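Limettenschale trocknen: Notizen zu Temperatur und Lagerung

6. April 2025

Seit Februar trockne ich Limettenschale in größeren Mengen, vor allem für Gewürzsalz und Tee. Die Angaben in Kochbüchern schwanken stark, deshalb halte ich fest, was sich in meiner Küche bewährt hat.

Verwendet wird nur die äußere, farbige Schicht. Das Weiße darunter (Albedo) enthält Bitterstoffe und hält die Feuchtigkeit länger. Mit einem Sparschäler lassen sich Streifen abziehen, die noch zu viel Albedo tragen; ich schabe sie auf der Innenseite mit einem flach gehaltenen Messer nach. Eine feine Reibe liefert sauberere Ergebnisse, der Abrieb verklumpt jedoch beim Trocknen und muss zwischendurch aufgelockert werden.

Unbehandelte Früchte sind Voraussetzung. Gewaschen wird heiß, anschließend wird gründlich abgerieben.

Mein Dörrgerät ist ein älteres Modell von Arwood mit stufenlosem Regler. Bei 40 Grad brauchen Streifen ungefähr 11 Stunden, Abrieb deutlich weniger. Höhere Temperaturen verkürzen die Zeit, kosten aber Aroma: Limonen und Citral sind flüchtig, und die Farbe kippt früher ins Olivbraune. Im Backofen ist das Ergebnis ungleichmäßig, weil die meisten Thermostate im unteren Bereich ungenau regeln. Wer keine Alternative hat, klemmt einen Holzlöffel in die Tür und wendet öfter.

Fertig ist die Schale, wenn ein Streifen beim Biegen bricht. Danach lasse ich alles zwei Stunden offen auskühlen und fülle es in Schraubgläser. Gemahlen wird erst bei Bedarf.
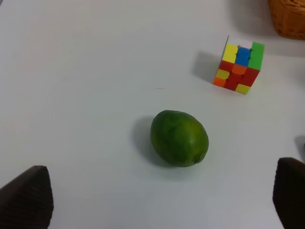 Wie lange hält sich getrocknete Limettenschale?

Ganze Streifen behalten in einem dicht schließenden Glas, dunkel und kühl gelagert, mehrere Monate ein brauchbares Aroma. Gemahlene Schale verliert es wesentlich schneller.

Für das Salz mische ich die gemahlene Schale mit grobem Meersalz und gebe die Mischung noch einmal kurz in den Mörser. Frischer Abrieb geht auch, dann muss das Salz aber ausgebreitet nachtrocknen. Den Versuch mit Kaffir-Limetten habe ich verschoben, die letzte Lieferung von Karkbridge war gewachst.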